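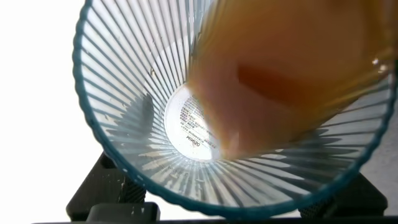
Progress Report to the Plestus Fund
Gudasach Hot Lunch Program, second reporting period
Submitted November 6, 2017, by Antigoni Galanis

Meals

We served 1,135 lunches in the period, on 38 serving days. Two days were lost to the boiler fault at Semple Hall, and we sent out soup in flasks on the second of those. Regular diners now number 36, most of them over 70 and living alone. The Skadorness route started late. Jayson Lumbao drives it on Tuesdays and Fridays, with 11 stops.

Kitchen

The old range was replaced from the equipment line of the grant. Recipes have been rewritten in cups and ounces so that relief cooks can follow them. The walk-in cooler still needs a door seal, which the supplier has on order.

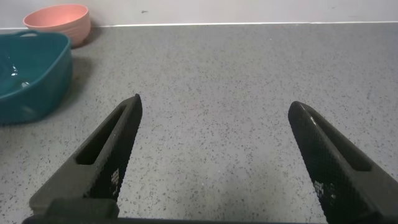

Magdalini Michailidis writes that the Friday portions are now the right size, but she would like the fish back before winter. Two other diners asked for the same thing. Fish returns to the menu in the next period if the price holds.

Staffing

Fotini Moschos has moved from three days to four. We advertised for a second cook and had few replies, none with a food handling certificate. The post will go out again with training offered. 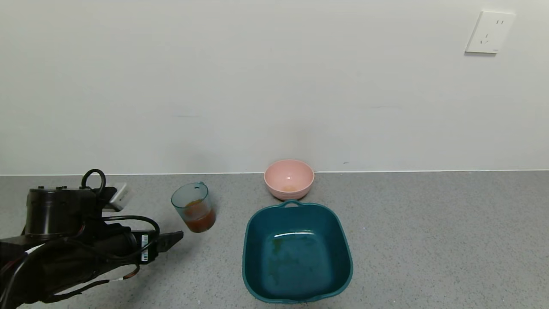

Page 2

Spending

Food costs ran over budget, mainly on dairy and cooking oil. Fuel was under because of the late start at Skadorness, and we ask to move that balance to food. Kirsty Rakena has the receipts and will send the ledger separately.

The hall rent is paid through the end of the year. Semple has told us to expect an increase after that but has not given a figure.
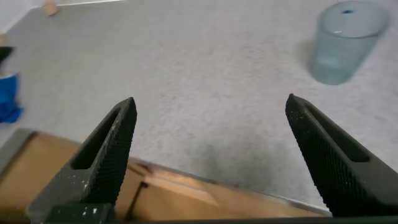
We have asked for the new rate in writing before the next budget is drawn up. If it is more than we can carry, the church kitchen at Gudasach is open to us on weekdays, though it has no loading door and the van would have to park on the street.

Next period

Appoint the second cook. Fit the cooler seal. Add a Wednesday run to Skadorness if enough people sign up.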